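Odach: tareas de cocina y taller con pinza de mano

Versión del conjunto: tercera entrega
Responsable: Gearóid Moriarty (Biltden)
Idioma de las anotaciones: español e inglés

Contenido

Odach reúne 3.000 episodios de manipulación grabados por personas con pinzas de mano de dos dedos. Se divide en 16 tareas, 10 de casa y el resto de taller: coger y dejar verduras, doblar paños, cerrar cajas, clasificar tornillería, enrollar cable. Lo preparamos para responder a una pregunta concreta: qué parte de estas faenas puede hacer ya una máquina sin ayuda.

Estado actual

De momento, poca. Las políticas entrenadas con Odach resuelven bien coger y dejar objetos rígidos en una mesa despejada. Con verduras redondas el agarre falla cuando la pieza es más ancha que la apertura cómoda de los dedos o cuando las hojas exteriores ceden. Doblar tela y enrollar cable siguen sin funcionar fuera de la mesa de pruebas. En el taller de Hernville, la política de clasificación confundía arandelas de tamaño parecido y hubo que dejar el último paso en manos de un operario.

Estructura

episodios/ una carpeta por episodio, con vídeo y trayectoria
tareas.csv nombre de la tarea, objeto, resultado
calibracion/ parámetros de cada pinza
particiones/ entrenamiento, validación y prueba

El campo resultado admite tres valores: completo, parcial y fallido. Los fallidos se conservan. En la partición de prueba hay 11 tareas; las otras no tienen todavía episodios suficientes.

Limitaciones conocidas

Casi todo está grabado sobre mesas claras y con buena luz. No hay líquidos, cuchillos ni fuego. La fuerza de agarre no se registra, así que el conjunto no sirve para estudiar daños en alimentos blandos. Las trayectorias de la serie Vasseur, de diciembre, llevan un desfase de reloj que se corrige con el script ajustar_tiempos.py.

Tarea de verduras

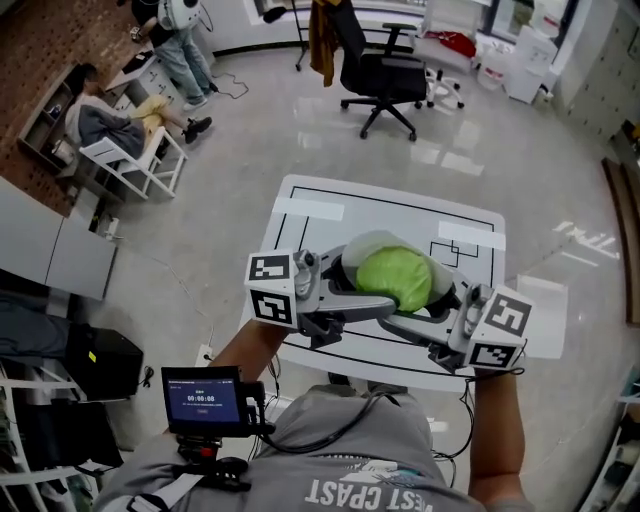
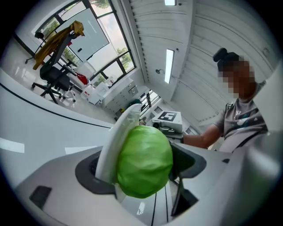

Agarre de una verdura verde y redonda con pinza de dos dedos, en las dos imágenes.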